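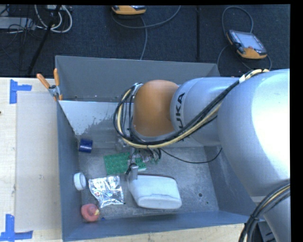 Bunordale bin picking – README

Home Data Notes Contact

Hi, I'm Frøydis. I packed returns at Bunordale for seven years, and now I look after the logs from the arm that does the first sort. One row per pick, 494 rows so far, in picks.csv.

Two of us used to bend over bins all shift. Now Ostap sets up the bins and I write down why a pick went wrong, which my back likes and my eyes don't! The "reason" column is typed by hand – sorry about the spelling. Pay grades haven't caught up yet, so ask Vernon, not me.

Related
Stotent shift notes
Naltatov label list

Contact: Frøydis Wallin | April 2026 | Back to top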